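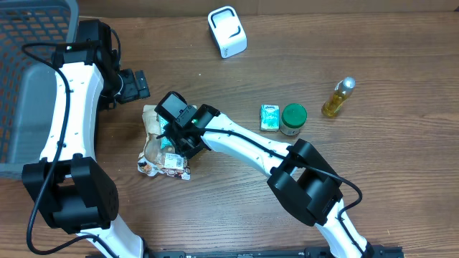 October
By the Itine office

Itine tests and certifies shipping cartons, crates and liners for small food producers. The company has operated from one building in Cindthorpe since the Ballow plant closed its packaging lab and sold the compression equipment.

Most work falls under three services: stacking strength, edge crush and moisture uptake. Samples are conditioned for 29 hours before any load is applied. Reports list the raw readings, the mean and the failure mode. We do not issue pass certificates on partial sample sets. 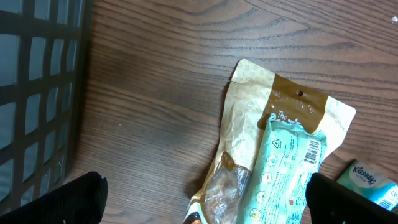 Clients send between five and 300 units per job. Smaller lots are accepted for moisture work only — the stacking method needs at least five cartons from the same run. Typical turnaround is about 3 weeks.

The Sveinbjörnsson method, used for liners with a wax or film coating, was added to our schedule at the request of two dairies. It is billed separately.

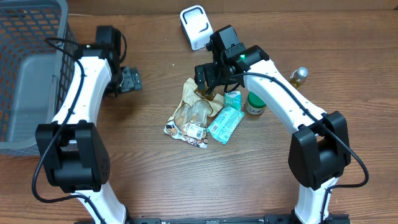

Snacks and containers on a wood-grain table.

Samples are received at Unit 404, rear entrance, until 4 p.m. There is no Sunday delivery. Label each box with the job number and the side that faces up in transit.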